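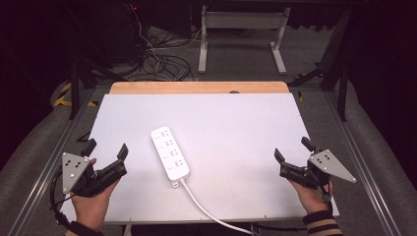

*White power strip on the white board.*

9 June 2023

Second long day on the community listening project and I'm still buzzing, so I'm writing this up before it fades. The Clakasstead recordings are all in now. That gives us 236 clips from the two story circles, and the queer elders' circle makes up far more of that than I dared hope. People stayed late! We'd booked the room for the evening and were still swapping stories over the tea urn when the lights went down in the hall.

Main thing I learned today: the question sheet was too tidy. We had "When did you come out?" as the second prompt, and it fell flat in both circles. Several people said they had never come out in the sense we meant. They had brought a partner to dinner for years, the partner got a regular chair and a favorite bowl, and that was that. One person called it "being fed into the family" and the whole circle laughed and nodded. I want that phrase on the wall of the exhibit if she agrees to it (consent form has the box for quotes, she ticked audio only, need to ask again).

New wording to try in the next circle:

- Who in your family knows you best, and how can you tell?
- Was there a thing everyone knew and no one said?
- What do you call your partner in front of your grandparents? In which language?

The third one is my favorite. We tried it off the cuff near the end and got more in ten minutes than in the hour before. Kinship words are a gold mine — "friend," "cousin," "the one who lives with her," a word that only means "younger sibling" until you hear how it's said. Translation is going to need care. I'd like two people to listen to each clip in a heritage language and write their versions apart, then compare. Slower, but the first pass on the Ganuvon clips flattened everything into "roommate," and that lost the joke as well as the tenderness.

**Tagging.** Went through the first 100 clips with the Awan codebook. It mostly holds up. Problems:

"Disclosure" is doing too much work. Split it into told, was told on, and always known. I re-tagged the first batch this way and it reads so much better.

"Ally" got used for anyone who was nice. One speaker was sharp about this: her idea of an ally was the aunt who changed the subject every time someone asked about husbands, for years, at every single New Year. Quiet stuff. The codebook wants a statement or a march, so we'd have missed the aunt completely. Adding "cover" as a tag, name open to change.

"Faith" is fine, leave it.

**Consent.** 6 people want their voices changed before anything is public. Two of those also want place names out. I've moved their files to the closed folder and marked the log. Please don't pull clips from the old shared folder for the draft reel, it still has the unmasked versions until I clear it.

**Transcripts.** The running total is 544 pages with the Arivska set included. Formatting is all over the place. Can we agree to leave laughter in? I know it clutters the page, but half the meaning is sitting in there. Also keep the switches between languages exactly where they happen, with the English in brackets after.

One thing I keep coming back to. The younger circle assumed the elders would be shocked by them, and the elders assumed the younger ones would find them boring. I'd love to run a joint circle in August, with food first and recorders off for the opening half. Would need a ground-floor room with a ramp, and someone who can interpret both ways without getting worn out, so really two someones.

To do next:

- ask about the "fed into the family" quote
- send new prompts round for comments
- re-tag the rest with the split disclosure codes
- clear the old shared folder
- price the August room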